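Two wins in Drekau!

24 December 2022

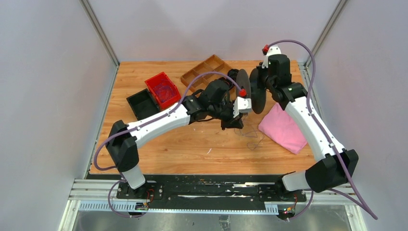 Two arms over the orange table.

I finally crossed 2000 at the Drekau rapid, and I'm still grinning! Round one was a wild Sicilian where I gave up the exchange for a knight on d5 — best piece I've had since October. Then I got Banafsheh Rashti with Black, which scared me silly (she won Brirkascombe last year), and somehow held a rook ending a pawn down until she let my king in on move 30. Lost the next one in 17 moves, oops. Tagle is next, and I've already signed up!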